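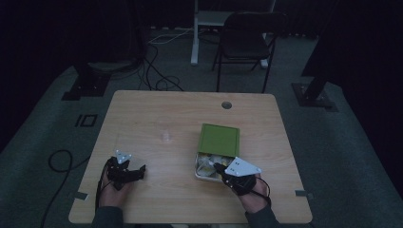 The depth filter in Liria drops the clear cup again as of the February build, and I think I know why. The hole filling step runs before the table plane is fitted, so any pixel with no return gets painted with the depth of the wood behind it. By the time the segmenter sees the cloud there is nothing standing on the table at that spot. With the small plastic cup next to the white tray, the planner sees the tray and the upright green lid fine and treats the space to the left of the box as free. A path that carries the right gripper out of the tray and to the left then goes straight through the cup.

On November 3, 2023 Touran Ebrahimi wrote:

> I replayed the tray logs against the current head and got 39 plans that
> clip the cup. All of them pass the collision check. Is this the planner
> or the map? I raised the padding to 2 cm and it made no difference,
> which makes me think the cup is not in the map at all.
>
> Also, the left and right hand streams are out of step in the same logs.
> Is that known?

It is the map. Padding only grows things that are already there, so your result fits.

I moved the hole filling after the plane fit and kept a mask of the pixels that had no return. Blobs in the mask that sit inside the table outline are now passed on as unknown space, and the planner already refuses to enter unknown space if you set strict_unknown. It is off by default. I would like to turn it on, but the Petersen people rely on the old setting, so please say something if you object.

On one log with 3,040 depth images, the cup region is marked unknown in 2,003 of them. The misses are mostly where a hand passes between the camera and the cup. Holding the mask over a short window should cover those, and I have not written that part yet.

The loose pale pieces in the tray are a separate matter. They come out as one lump, and I have not touched that code.

On the streams: yes, known. The Ukow driver stamps messages on arrival. Use the device clock until the fix is merged.

The patch is on the branch depth-mask in the Gikura tree. It needs a full rebuild, as the map message has a new field.

Frauke Tiedemann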